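The Great Wardrobe Clear-Out, Part One

16th November

I have been promising myself since the summer that I would sort out my clothes before winter, and as usual I have left it until the heating is on and the good jumpers are at the bottom of everything. But I have started! I began on Saturday after breakfast with a pot of tea and the radio, and by lunch I had got as far as one drawer and a very long phone call with my friend Wanting Ren, who was meant to be giving me moral support and mostly talked me into keeping things.

She has a rule, which I'm passing on for what it's worth. If you can remember where you were when you bought it, you're allowed one more year. It's a terrible rule for someone like me. I remember everything. I remember buying my brown cord skirt in Plallport, in the little shop by the bus station that smelled of candles, in such heavy rain that I'd have bought anything to stay indoors for another ten minutes. I have worn it twice. It's still in the wardrobe.

What has helped a bit more is writing down what things cost me (only the ones I could remember, and only in pencil). My winter coat was 388 pounds, which made me feel quite faint at the time, and I've worn it nearly every cold day for 15 years, so I have forgiven myself completely. The Tuncer boots were a bargain and I've hardly had them on — they pinch, they have always pinched, and I knew it in the shop. Off they go to the charity place on Betevum Road, and I hope they find somebody with narrower feet.

T-shirts are my real weakness. I get fond of them when they go thin and soft at the neck, and then I can't be parted from them, even the ones that are only fit for painting the fence. My mother ironed hers, every single one, and put them away in piles with the folds facing out. I never iron mine, but I do like to lay each one out flat and smooth it down with my hands before I fold it, sleeves in first and then up from the hem. It's a peaceful sort of job, and the drawer does shut properly afterwards.
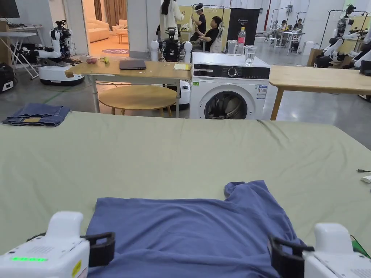
Blue T-shirt still to do, jeans already folded.

Jeans I find much easier. In half, in half again, and on to the shelf, and if they won't do up they go in the bag with no arguments.

Next weekend it's coats and scarves, and after that the suitcase on top of the wardrobe, which I haven't opened since I came back from Prorov and which I'm a little afraid of. I'd like it all finished before December, when my sister comes to stay and will need somewhere to hang her things. If anybody has a good way of storing woolly hats, do leave me a comment, because mine are in a carrier bag on the back of the door and they keep falling on me.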